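Comparing Two Grippers and Two Camera Positions for Tabletop Picking in Simulation

Student project report, second-year robotics module
Submitted in November

Summary

This report compares two grippers, the Lornon two-finger gripper and the Lobo suction cup, on a set of household objects in the Enum simulator. Each gripper was tried with a camera on the wrist and with a camera fixed above the table. In total 1355 pick attempts were made. The two-finger gripper with the wrist camera did best overall, but it was poor at flat objects, and the suction cup was poor at almost everything that was not flat. The overhead camera gave steadier results on small objects and worse results on tall ones.

1. Background

Our group was asked to choose an end effector for the Susovico arm, which the department plans to use in the first-year labs. The arm comes with a mounting plate that takes either gripper. There is only one arm and it was booked for most of the term, so the work was done in simulation, with the option of repeating a few tests on the real arm later. That second part did not happen in time and is not covered.

The questions we set ourselves were:

Which gripper picks more of the object set without help?
Does the camera position change the answer?
How long does each combination take per pick?

2. Equipment and software

The arm model was the one supplied with Enum, with the joint limits set to match the Susovico data sheet. We did not change the controller gains between tests. An early attempt to tune them separately for each gripper was dropped when it became clear that we would be comparing our tuning and not the hardware.

The Lornon model has two parallel fingers. We used the default pads and a closing force halfway up the range. The Lobo model is a single cup with a simple on/off vacuum. Enum treats the seal as complete when the whole cup edge is within a set distance of a surface, which is kinder than real life on rough materials and harsher on soft ones.

The wrist camera was mounted looking along the fingers. The overhead camera was fixed above the centre of the table and looked straight down. Both ran at the same resolution. The code that chose the grasp point was the same for both, apart from the step which turns pixels into table positions.

3. Object set and layout

The objects came from the Enum household library. We wanted a mix of shapes, so the set included bottles, lids, shallow trays, small boxes and some awkward items with handles or thin stems. Layouts were made by a script which dropped objects at random positions and threw away any layout where something had fallen over or gone off the table. We kept 68 layouts.

Lighting was left at the default for all runs. Shiny objects caused trouble for the depth estimate, and the gold trophy was the worst of them. Its raised ridges pick up streaks of light that change a lot with viewing angle, and from the wrist camera the grasp code often placed the surface of the cup several centimetres behind where it really was. The stem is thin and would be an easy grip for two fingers, but the code seldom chose it, as the wide cup and the two handles took up most of the region it was scoring.
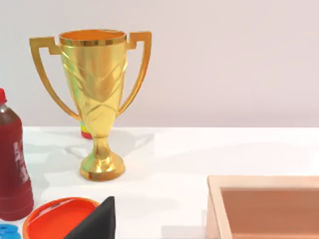
4. Test procedure

Each attempt followed the same steps. The arm moved to a start pose, took one picture, chose a grasp and carried it out. If the object was still held five seconds after lifting, the attempt counted as a success. If it slipped, fell or was never gripped, it counted as a failure and the layout was reset. Collisions with other objects were logged but did not count as failures unless the target was lost.

We ran the overhead camera tests first and the wrist camera tests second. A fault in the logging script meant that 163 attempts had no timing data. They were kept for the success figures and left out of the timing comparison.

5. Results

5.1 Two-finger gripper

With the wrist camera this was the strongest combination. Bottles and small boxes were picked reliably. Most failures with bottles came from gripping too near the shoulder, where the pads slid upwards as they closed. Lids lying flat on the table were the weak point. The fingers had to come down either side of the rim, and a small height error was enough to make a fingertip land on top of the lid and stop. The controller then reported a contact force above the limit and gave up.

Trays went better than we expected. The fingers could take hold of the rim, and the tray usually came up tilted but stayed in the grip. We counted this as a success under our rule, although a tray with anything in it would have been emptied.

With the overhead camera the two-finger gripper lost ground on tall objects. Seen from straight above, a bottle is little more than a cap and a ring of shoulder, and the code could not judge how far down to go.

5.2 Suction cup

The suction cup was good at lids and at flat box tops. It worked on trays when it found the middle of the floor and failed when it landed near the rim, where the cup edge rode up and the seal did not form. It never managed to pick up the trophy, from either camera. There is no flat area on it large enough for the cup.

The overhead camera suited the suction cup well. Nearly all its good grasps are from directly above, so seeing the sides of an object added little.

5.3 Timing

The suction cup was quicker per pick, mainly because it does not need to be turned to line up with the object. The wrist camera added a short move at the start of each attempt. The gap between the two camera positions was smaller than the gap between the two grippers.

6. Problems met along the way

The wrist camera sees part of the gripper at the bottom of its view. In the first version of the code the black finger was sometimes taken for an object and the arm tried to pick up its own fingertip. We added a mask over that part of the picture. The mask also hides anything lying behind the finger, and over 425 attempts had at least one object partly under it. We did not work out how many of those failed for that reason.

The overhead camera position was entered wrongly by a small amount for the first day of testing, with every grasp shifted to one side. Those runs were deleted and done again, and are not in the total.

7. Recommendation

For the first-year labs we suggest fitting the Lornon gripper with the wrist camera, and leaving flat lids out of the lab object set. If the labs are later changed to sorting boxes or sheet parts, the Lobo cup with the overhead camera would be the better choice and the mounting plate makes the swap simple.

8. Further work

Repeat a small number of layouts on the real arm, starting with bottles and trays.
Take a second picture from a different angle before choosing a grasp on shiny objects.
Replace the fixed finger mask with one that follows the finger opening.
Try a lower closing force on the bottles - we only used one setting throughout.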